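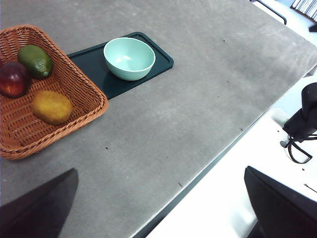 Frans Maes wants the speed limit checked before the e-stop, every time, and I've come around to his order.

**Arm cell, Perkedham, Saturday walk-through**

- [x] Speed cap on in teach mode. Fine, though I had to dig through 3 menus to find it!
- [x] E-stop within reach of the operator. Pressed it twice — good solid click.
- [ ] Finger pads. Last logged change was 759 cycles ago, so I'm ordering a new pair from Jetilgate.
- [x] Grip force at the soft-item setting, 19 newtons.
- [ ] Risk sheet signed. Still waiting on Pieter (sigh).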